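**Appel à participants : une heure autour d'une table, à Brunside**

On a tous lu qu'une pomme posée à portée de main suffisait à nous faire manger mieux. Qu'une bouteille d'eau bien en vue faisait boire davantage. Que le gobelet devait être devant, ou derrière, ou plus petit. J'ai lu ces articles aussi, et je n'y crois qu'à moitié. Les effectifs sont maigres, les tables sont celles d'un laboratoire, et les gens savent très bien qu'on les regarde.

Nous cherchons donc 60 personnes pour refaire l'exercice dans des conditions banales, avec des objets banals. Si l'effet existe, tant mieux pour ceux qui en vivent. S'il n'existe pas, nous le publierons aussi, ce qui arrive trop rarement.

**Ce qu'on vous demandera**

Vous vous asseyez à une table blanche avec un petit travail de lecture (des textes courts, sans piège, en français). Une pomme, une bouteille d'eau et un gobelet en papier sont à votre disposition. Vous en faites ce que vous voulez : les déplacer, les repousser, croquer la pomme, ne rien toucher du tout. Ensuite, un questionnaire de quatre pages que Miroslava Hnatiuk a raccourci deux fois et que je trouve encore trop long. 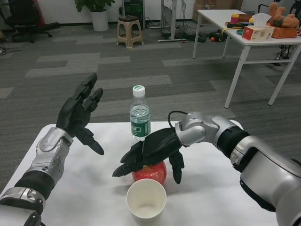
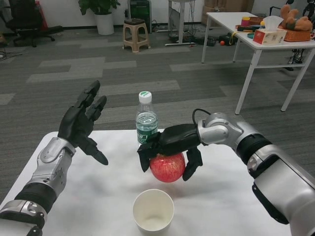
La séance dure une heure, questionnaire compris. La disposition des objets change d'un participant à l'autre et nous ne vous dirons pas laquelle vous avez eue avant la fin. Il n'y a rien d'autre à deviner. On me demande à chaque fois si le « vrai » test est caché ailleurs, dans la salle d'attente ou dans la politesse de l'accueil. Non.

**Qui peut venir**

- Toute personne majeure lisant le français sans difficulté.
- Pas d'allergie à la pomme, même légère.
- Ne pas avoir participé à la série de décembre. Nous avons gardé la liste.
- Ne pas travailler dans le marketing alimentaire. Gimano nous a proposé des volontaires parmi ses commerciaux, nous avons décliné.

Aucune condition de régime, de poids ou d'habitudes. Si vous détestez les pommes, venez quand même, il en faut. Si vous pensez que tout cela est une perte de temps, venez aussi : les convaincus s'inscrivent toujours les premiers et cela fausse tout.

**Ce que vous y gagnez**

Peu de chose. Un bon d'achat de 10 euros nous avait été suggéré ; nous préférons rembourser le trajet sur justificatif et laisser un forfait identique à tout le monde, dont le montant est indiqué sur la feuille de consentement envoyée avant le rendez-vous. Pas de bilan nutritionnel, pas de conseils, pas de certificat. Les résultats vous seront adressés si vous cochez la case, y compris s'ils sont décevants.

Vous pouvez arrêter à tout moment sans vous expliquer. Le forfait reste dû.

**Pratique**

Les séances ont lieu à Brunside, bureau 343. Le couloir est mal indiqué, comptez quelques minutes de plus. Mangez comme d'habitude avant de venir et notez l'heure de votre dernier repas, on vous la demandera. Les téléphones restent dans le sac.

Pour vous inscrire, écrivez à Nazar Pylypenko, secrétariat de l'étude, en donnant deux créneaux possibles et votre tranche d'âge. N'envoyez ni CV ni lettre de motivation. Les inscriptions ouvrent le 30 mars 2026 et ferment dès que les 60 places sont prises. Une liste d'attente sera tenue pour les désistements.

Les questions de méthode sont pour moi, y compris les désagréables. Le protocole complet est disponible sur simple demande, avant ou après votre passage ; si vous le lisez avant, nous ne pourrons plus vous inscrire.

Hammad Orakzai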